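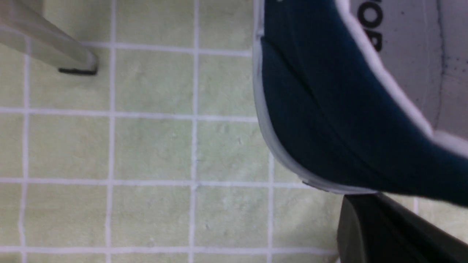
PRUVEMBRIDGE, October 11, 2019

Vellwood Shoe Sorter kit, for home benches and shared shops. Sold as brackets, finger plates and a cable clip set. Arm and rack not included. Cuts are clean - no filing needed. 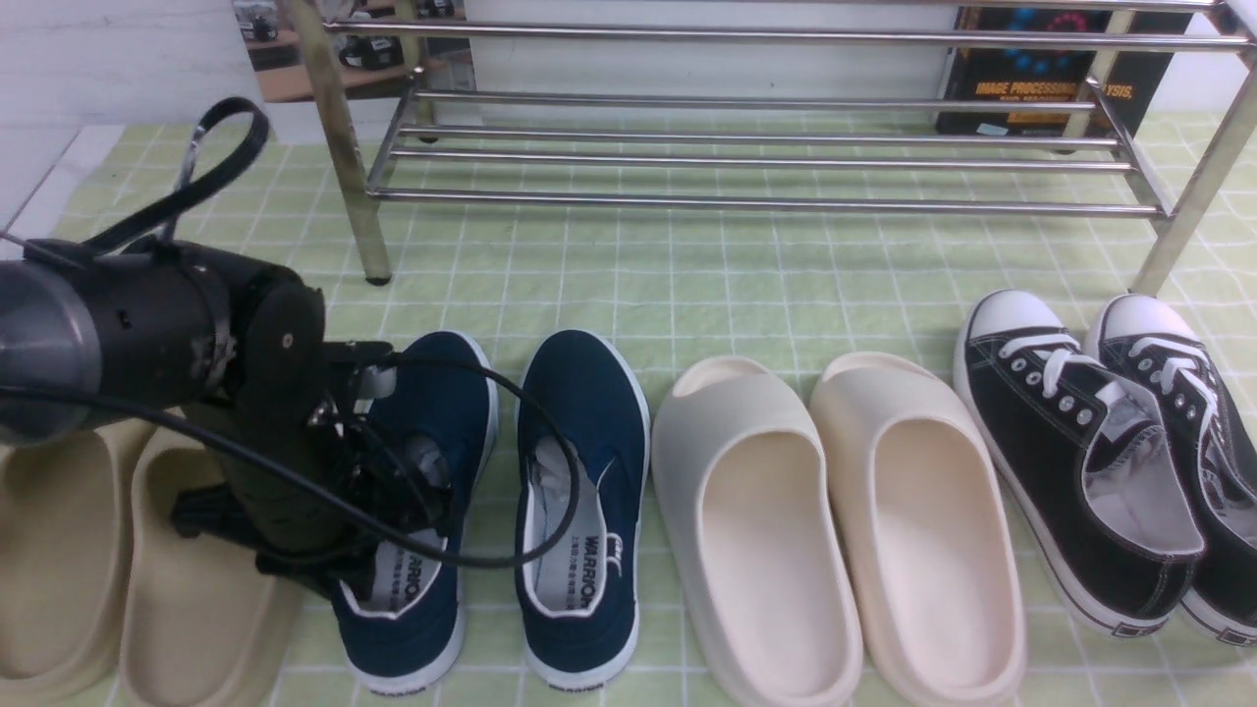

Pejman Akbari writes that he fitted his in 2 evenings and would route the cable before bolting down the fingers.

Slip-ons are best gripped by the rim.
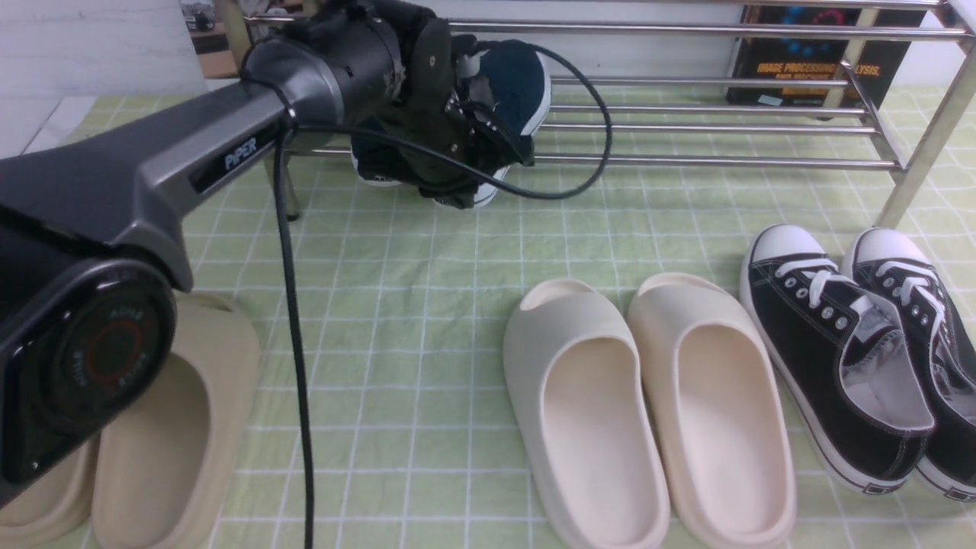
Navy shoe in the gripper, by the rack.

Slides need a wider opening - set the stop at 4.
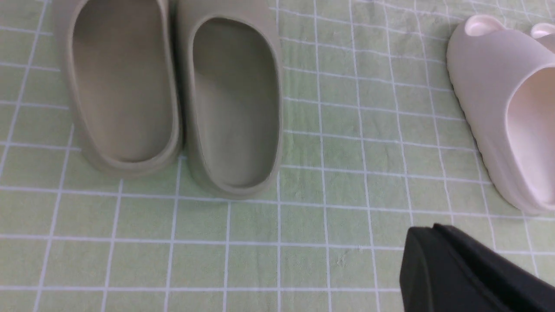 Spare finger plates ship from Preldale in packs of 3.

Related items
Dahlgren cable clips
Vellwood finger plates
Wrist camera bracket

Contact | Back to top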